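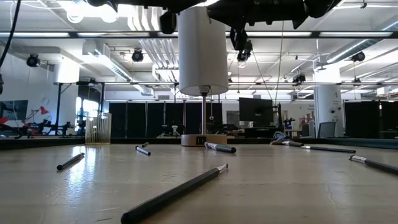

Two fingers are enough for most of what people ask a robot to pick up, according to Coralie Costigan, and a third finger mostly gives you a third thing to repair. I heard this sentence on my first morning in Clemstead, and I wrote it down because I wanted to disagree with it later.

I had come to see a comparison of two grippers, the Orkier and the Vilon. Both have two fingers and both fit the same arm, but they close in different ways. The Orkier moves its fingers in parallel, like a vise. The Vilon swings them inward on a curve, so the tips sink a little toward the table as they meet. On paper this is a small matter. With a marker lying on a smooth table, it decides almost everything.

Markers are a nasty object. They are round, they roll, and a black one with a silver band gives the camera two different problems at once. The dark body tells it very little, and the metal throws the ceiling lights back at it. The team in Clemstead scatters them over a light gray tabletop, at any angle, and puts a white table lamp in the middle of them. The arm must then take a marker near the lamp's base without touching the tall shade. A blue cloth makes one more difficulty, as a marker beside it is harder to approach from that side.

Each gripper got 200 attempts. The controller, a program called Pärn, was the same for both, and so was the arm. The Orkier dropped or missed the marker 13 times. The Vilon did so 31 times, and most of these failures had the same cause: the tips came down too early and pushed the marker away before they closed. Pärn could correct for the curve, but only when it knew the height of the table well.

So the Orkier wins? I thought so until lunch. In the afternoon they repeated only the attempts close to the lamp, and there the result turned around. The Orkier has a wide body and needs free space on both sides. Five times it stopped by itself, because Pärn calculated that it would hit the shade. The Vilon is narrow, and it went in under the shade from the side and came out with the marker. It was slow – I had time to drink from my coffee – but it did not stop once.

Nobody in the room wanted to name a winner, and I understand them. A buyer who sorts pens on an open belt should take the Orkier. For a desk, with lamps and cups and other people's things on it, I would pay for the Vilon and accept the slower work.

About the third finger I still disagree, but I have no numbers for it. They plan to try one in November, with the same markers and the same lamp.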